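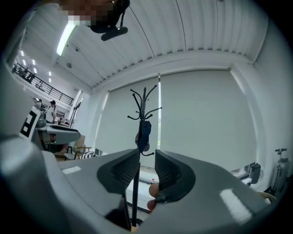 Chapter 4
Things That Stand, Things That Hang, Things That Lie Around

Before you start

You will need a notebook, a pencil, a tape measure and one room you are allowed to criticize. Your own is best. If you share it, ask first, and do not read your notes aloud at dinner.

4.1 The coat rack problem

Most books on furnishing a small room begin with the bed or the sofa. We begin with the coat rack, on the grounds that it is the most frequently bought and least frequently thought about piece of furniture in the house. People who will spend all of February comparing armchairs will buy a rack in the time it takes to find the checkout.

A standing rack is a pole with ambitions. It has three working parts: a base, an upright and a set of hooks. The base keeps the thing from falling over. The upright gets the hooks to a useful height. The hooks hold coats, or would, if they had not already been given over to a tote bag, a second tote bag and a scarf last worn two winters ago.

Many racks have their hooks in tiers. The upper hooks are meant for long things and the lower, shorter ones for hats and bags. In practice the lower tier gets whatever is in your hand, and the upper tier gets whatever is too big to stay on the lower one. One bunched garment hung straight over the pole can put several hooks out of work at once, and it will come off creased.

Table racks follow the same rules at a smaller size. The Hollis, a table model we use in several exercises, stands 300 millimeters high and is sold for jewelry and keys. Put a wool hat on it and you will learn something useful about bases.

Rule of thumb: hang the heavy item first, low down, and the next one on the opposite side. If the rack leans, believe it.

4.2 The table as a parking lot

Flat surfaces fill up. You knew this already, but the course requires us to say so, and there will be marks for it.

Small items reach a table one at a time, each with a perfectly good excuse. A bottle is set down by somebody who means to come back for it. A card gets propped, then slides, then lies there. In a survey of 659 tabletops done for the Zarnon Home Study, the most common reason given for an object's presence was "I was about to move it." The average object had been about to be moved for 180 days.

For this chapter, sort what you find on a table into two groups. Residents belong there: the lamp, the coaster, the bowl you like. Visitors are everything else. A visitor that stays long enough will start to look like a resident, and that is how a stapler comes to live in a kitchen.
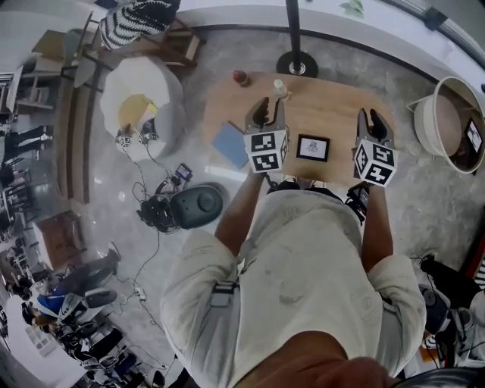 Sorting a table is easier than sorting a drawer, as everything on it is in plain sight and nothing can pretend otherwise. Start at one corner and work across. For each object, ask where it would go if the table were taken away tonight. Take a light wooden table with a small red bottle near one corner, a clear plastic one with a white cap close by, a pale blue card lying at a tilt, and a little black-framed picture of a line drawing. The bottles want a shelf. The card wants a drawer or a decision. The picture is the interesting case, for a framed picture lying on a table could be decoration or could be a job you have been putting off. Stand it up, hang it, or admit that you don't like it.

Do not solve the problem by buying another table. The round side table is a fine piece of furniture and a terrible confession. It arrives to hold a cup and ends up holding whatever the first table could not. The same goes for the spare chair, which in a great many homes has not been sat on since the cushion was put there.

4.3 Words to know

Base: the part of a standing piece that touches the floor. Wider is steadier, and also easier to stub a toe on.

Footprint: the patch of floor an object uses up, including the bit behind it where you can no longer vacuum.

Overflow piece: any item of furniture bought to hold what another one was bought to hold.

Resident, visitor: see 4.2.

4.4 Warm-up exercise

Pick one table and one rack. Draw each from the side, with everything that is on it. Mark the residents R and the visitors V. Then clear the visitors, wait a day, and draw both again. Keep the two sets of drawings. We will need them in Chapter 5, when we look at the Mirkolard shelf and why it sags.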